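Home Topics Neighborhood Safety Utilities Ask Log in

Power is back on after a pole fire, but is it safe to plug everything in again?

Posted in Neighborhood > Utilities by PichonStreetPat

Hello everyone, and thank you in advance for reading all of this, I do tend to go on. A utility pole at the end of our block caught fire in the early evening, and the fire department closed the road while the power company cut the line. We were without power or heat until after 3 a.m.

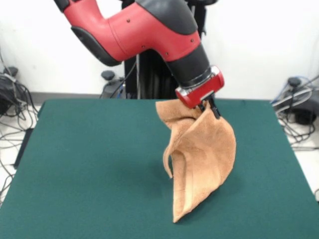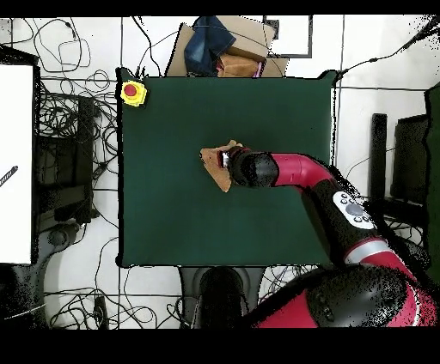
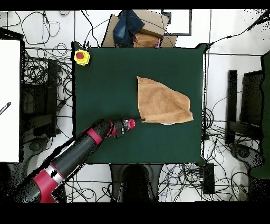
What I would like to know

The lights came back and I was so relieved that I just went to bed. Now I'm worrying. The kitchen clock is flashing, which I expected, but the hallway light seems brighter than it used to be and the lamp in the back bedroom is dim. My mother lives with us and has an oxygen concentrator – we have a backup tank, so she was fine overnight – and I don't want to plug the machine back in until I'm sure. Do I call the power company or an electrician? And is there anything I should do about the food in the refrigerator? We're at the Tergate end of the road, if that matters to anybody local.

Amirhossein Rashti

Pat, I'm so sorry you had a night like that, and with your mother to think about too. I did residential wiring for 30 years before my knees retired me, so let me take the worrying part first.

Some lights too bright and others too dim, in the same house, after work on the line, can mean a loose or damaged neutral. Please don't wait on that one. Turn off the main breaker if you can get to it safely and the panel is dry, and call the power company's emergency number (it's on your bill). Tell them exactly what you told us, bright in the hallway and dim in the bedroom, and tell them there is medical equipment in the home. Most companies keep a list of customers who depend on powered equipment, and if your mother isn't on it, ask how to get her added while you have them on the phone. They'll check their side up to the meter. If they say their side is good, then you want a licensed electrician for the rest of it before you use the house as normal.

Keep her on the backup tank for now and call her oxygen supplier, because they'll want to know how much she has left and can usually bring more. If she gets low or short of breath, that's a 911 call. And if you smell anything hot or fishy near the panel or an outlet, everybody goes outside and you call 911 from there.

Don't go near the pole either, even if it looks finished. I've seen a wire sag quite a bit the day after.

When you do get the all clear, bring the big things back one at a time – furnace, then refrigerator, then the rest.

stenen_lane

On the food: if the refrigerator stayed shut and it was out less than four hours you're fine. Longer than that, toss the meat, milk and leftovers. A full freezer holds a couple of days if you leave the door alone.

Marlys in 318

We had the same thing here in June and ours was just the clocks. My son-in-law bought me a surge strip afterward and I've been very happy with it, though I couldn't tell you if it does anything. But I would listen to Amirhossein about those lights, dear, and please let us know how your mother is doing.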